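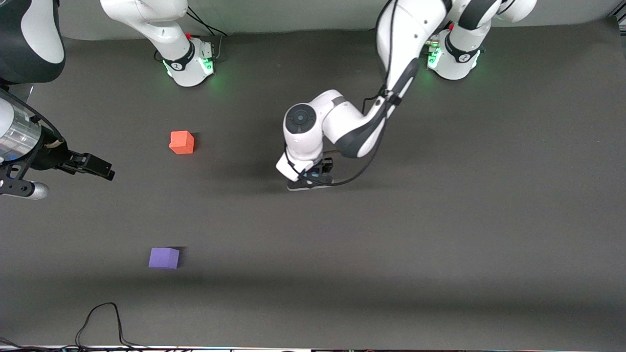 Jad Khasawneh asked last term why we stack colored cubes at all when a written test covers the same ground. A test shows what you remember about order. Stacking shows whether you can plan one.

Unit 4: Sorting and stacking small blocks

Clear the tabletop before you start. Set the cubes well apart, with no two touching. Write the goal on your sheet before anything moves, for example "orange-red on purple."
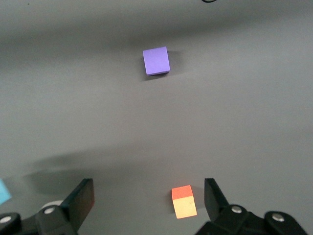 Next, write down which cube stays put. That one is the base. Trials run 30 seconds each. Sheets go to Esther Lema, room 801.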